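Projects > Handheld Capture > Fault reports

We use cookies to remember your gallery settings. Accept | Manage preferences

The Hellora Cabinet Fault: A Gallery

October 2022

For most of a working week, the left unit in our handheld gripper pair lost its picture without warning while people were working in the cabinet. The fault was small and the cause was dull, but it cost us a lot of recordings and it led to a skin pinch that had to be written up. This page collects what we know, for the other groups using the Lowther build of the grippers. The notes are by Sidra Memon, with bench work by Gert Nkuna and safety notes by Parveen Ekanayake.

The pages in this series normally run as pictures with a line or two each. This one has more writing than usual. Skip down to the gallery if you only want to see the setup.

What happened

The task was simple. An operator holds one gripper in each hand, reaches into a small cabinet, picks up an item from the lower shelf and moves it to a marked spot. Each gripper carries its own camera, and the two recordings are matched up later by the Zedetti software. If one side drops out, the pair is no good to us and the whole take is thrown away.

On the first morning Anathi Makhubela was operating. The left recording stopped partway through a reach and came back when she lowered her arm. The software logged it as a brief loss of signal and carried on. It did not beep or show a warning, so she kept going. We found the gaps that evening when the takes were being matched.

By the time we stopped work we had recorded 130 takes in the cabinet. A large share had at least one gap on the left side. The right side had none. We did not try to repair any of the damaged takes, since a gap in the middle of a grasp is the part we need most.

What we tried first

We blamed the software, and that was wrong. Gert reinstalled it on the recording computer and the gaps came back the same afternoon.

Next we swapped the two recording computers. The fault stayed with the left gripper. Then we swapped the camera for a spare from the Vedel box. The fault still stayed. That left the cable, the connector and the way the cable was routed.

Nosipho Visser suggested running the same takes on an open table with the same cable. The left side recorded for the full session with no gaps at all. Back in the cabinet, it failed on the third take.

The cause

The cable on the left unit had been tied too short. There was enough slack for work at table height, but a reach into the cabinet with the wrist turned inward pulled the slack out and put a sideways load on the camera connector. Held at that angle for a second or two, the connector lost contact. When the arm came down, the load came off and the camera reconnected.

Gert cut the old cable open afterward and found nothing broken inside it. The plug was slightly loose from being levered back and forth. The right unit had been tied by a different person, who left more slack.

The pinch

Parveen asked for this part to go in full. On the second day, Anathi felt the left gripper tug as she reached in. She steadied it by sliding her fingers up the handle toward the jaw while the trigger was still squeezed. The jaw opened and closed on the side of her index finger. The skin was red but not broken. She put a cold pack on it and did not need any other treatment.

The jaws on these units are weak and nobody had thought of them as a pinch hazard. They had no entry on the risk sheet. They do now. The entry says to let go of the trigger before changing your hold, and to stop the take if the cable pulls. A spoiled take is not a reason to keep going.

Gallery

1. Working in the cabinet, seen from the right-hand gripper. The left gripper is reaching for a small drink bottle on the lower shelf. Its cables run from the top of the mount down the side of the unit, and a silver plug goes into the camera. That plug is the place to check on your own units.

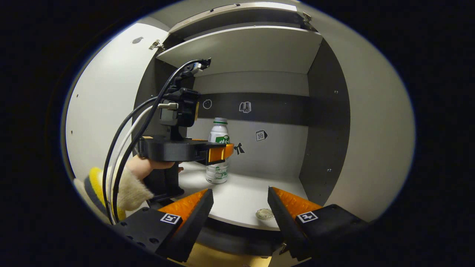

2. Changes to the cable (no picture)

Both units now have a longer cable with a loop of slack, tied to the mount and again lower down. The ties take the load before the plug does. To check the length, hold the gripper at the deepest point of the reach and turn your wrist fully both ways. The plug should not move.

3. Changes to the software (no picture)

The recorder now sounds a tone as soon as either camera drops out, and it marks the take as failed. Nosipho also added a check at the end of each take that compares the length of the two recordings. She tested it by pulling the plug by hand, 15 times on each side, and it caught every one.

4. Changes to the routine (no picture)

Operators do three trial reaches before a session, and we match those takes before recording anything else. It takes a few minutes. Anyone who feels a pull on the cable calls a stop, and the session sheet has a line to note it.

Still open

We have not replaced the plug with a locking type. Gert has one on order, but it is longer than the current plug and may hit the upper shelf. Until it has been tried, please do not order them for your own units.

We also have takes from May that used the same left cable. Those were mostly table work, but a few were done in the cabinet. Nosipho is going through them. If you have copies, hold off on using the cabinet takes until the list is posted on this page.

Filed under: Handheld grippers, Faults and fixes, Cabling, Safety notes

Contact the Hellora project desk | © Hellora Project | Back to top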